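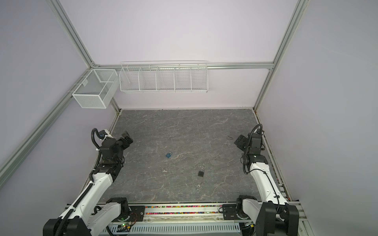

The blue padlock, the brown one, and one of the keys.

My aunt left me two padlocks and no explanation. They came from Heridthorpe in a brown envelope, wrapped in a page of the parish newspaper, and with them was a receipt from the shop Clostard for 195 pence. I was then thirty-one years old and I had never owned anything which needed to be locked.

The blue one was so small that it looked made for a diary. The other was darker, and it had a shiny shackle. I laid them on the grey surface with the pale veins, where I could look at them, and I tried to remember which door in her house had worn which colour.

She rented the upper floor at 368 Mosoti Road, and when I was a child I believed that every cupboard there was closed against me personally. The sugar was locked. The sewing box was locked. Once, in June, I asked her what she kept in the tin trunk under the bed, and she said "winter", and continued to peel the potatoes.

I wrote all this in a letter to the only person who had also lived in that house. I asked which key belonged to which lock, because I did not want to force anything.
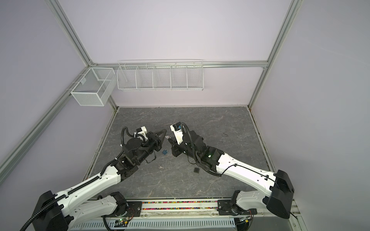
Chaltu Gebretsadik answered that I was beginning from the wrong end, that my aunt never cared which key it was, she tried one and then the other and talked to the lock while she did it. The blue one was for the trunk, she wrote, and you must push the shackle down a little before you turn.

I read this three times. I had always thought of my aunt as a person who knew. It was strange to imagine her on her knees beside the bed, trying and speaking softly.

The trunk itself was in the storage at Drekirari, where they had given it the number 865 and a place between a pram and a rolled carpet. I went there early in the morning with both padlocks in my coat, although the trunk had now only a piece of string around it. Inside there were blankets, a pair of child's boots in my size from that time, and some mothballs. So it was winter, as she had told me.

I closed the lid and put the blue padlock on it. Then I pushed the shackle down a little, as the letter said, and turned the key, and opened it again, several times.
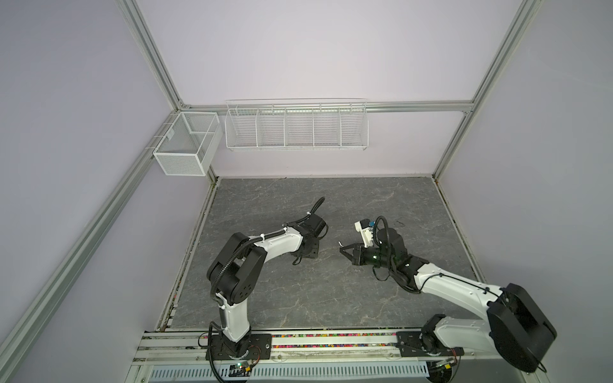 Leave the brown one open, Chaltu wrote in her next letter, it was for the sugar, and the sugar was only locked because of you.

I bought a kilo on my way home.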